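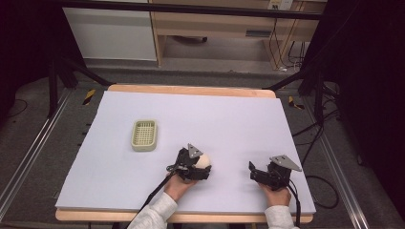
Support > Hand-held grippers > Jaw release fault

Questions about the jaw release fault

We have had a good many messages about the grippers letting go when they shouldn't, or hanging on when they should let go, and we are grateful to everyone who took the trouble to write in. Gemma Amato and Mirko Pellegrini have gone through them all, and what follows covers the things people ask most. Last changed June 2022.

What is the fault, in plain terms?

The jaws can open without being asked to, usually a moment after they have closed on something. It happens when the plug at the gripper end of the cable has worked slightly loose. The gripper loses its signal, starts itself up again, and opens as part of starting up. We ought to have spotted that opening on start-up was a poor choice, and we are sorry we didn't.

Is anybody likely to be hurt?

The three reports of injury we have had were all pinched fingers, none of them needing more than a cold flannel and a sit down. They came from people reaching in to catch whatever had been dropped, just as the jaws closed again. Please let it fall! If you are practising with a ball and a basket, as most of you do in the first sessions, a dropped ball will do no harm to you or to the board.

Does it affect both hands?

It can, though we hear about the left far more often. Renzo Marchetti at our Neldale workshop thinks this is down to how people stand, with the left cable pulled tighter across the edge of the table. He may well be right, but please check both.

How do I check mine?

Switch off at the supply box first and wait 30 seconds. Hold the gripper in one hand and the plug in the other and give the plug a gentle wiggle. If it moves at all, stop using that gripper and write to us. If it feels firm, switch back on, close the jaws on something soft and move your arm slowly from side to side for a minute or so. The jaws should stay shut the whole time.

Can I tape the plug in place for now?

We would so much prefer that you didn't. Several people have tried it, and we do understand why — you have work to finish and a roll of tape in the drawer. The trouble is that tape hides the looseness and puts the strain on the wires inside, and we have had two cables fail altogether that way.

My gripper won't let go at all. Is that the same thing?

No, that one is usually dirt in the slide behind the jaws. Switch off, wait, and ease the jaws apart by hand. Never pull at the thing they are holding while the power is on. A soft dry brush will clear most of it, and the Restix cleaning sheet has drawings if you would like them.

How long does a repair take?

Around 10 working days from when the parcel reaches us. Ubaldo Galli fits a new plug with a proper catch on it, loads the new start-up settings (the jaws now stay where they were), and tests each gripper before it goes back. There is no charge, however old yours is.

Should I send the cable as well?

Yes please, and the bag of screws if you still have it.

Who do I write to?

Anayeli Galindo looks after returns and will send you a label. Do put the serial number in your message and tell her which hand it was.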